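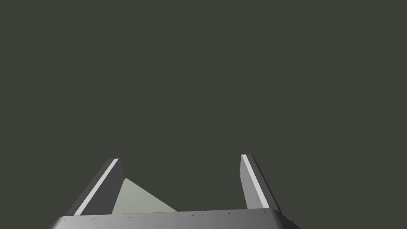

Setting up the wrist view on the simulated Umdale cell takes an hour if the cell loads cleanly. Start with the gripper open and the arm parked. You want both fingers in view with the white stripe on each one easy to see, and the palm along the bottom. Load the Drostis profile, then enter 232 for the open position and save.

By Nattawut Srisuk
3 October 2024

Next, bring the wrist over the kitchen counter and check the view at an angle. Small items such as the tomato and the salt shaker should have clean edges and normal colour. If they shimmer, raise the contact steps to 51 and reload.

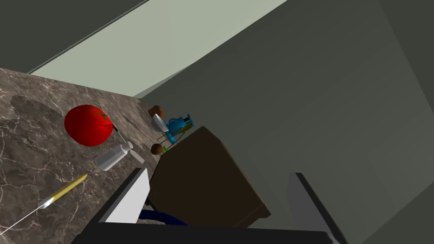 Check the reach

Switch to the body view and send the right arm out over the island. Keep the left arm close in. The right gripper should stop just above the countertop. Hold it there for seven seconds and watch the joint readout. If it drifts, redo the shoulder offset and run the check again.
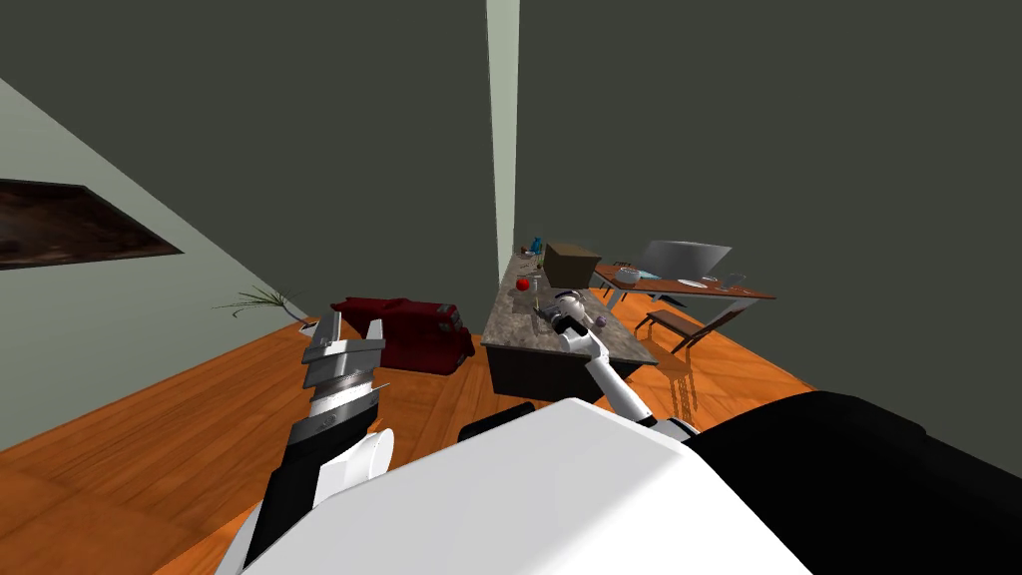
Do I have to redo the setup after changing the gripper model?

Only the open position and the contact steps. The shoulder offset is stored with the arm, so leave it alone unless the reach check drifts.

Save the finished cell under a new name and keep the old file until the next full run.

Last updated: April

Contact | © Umdale | Back to top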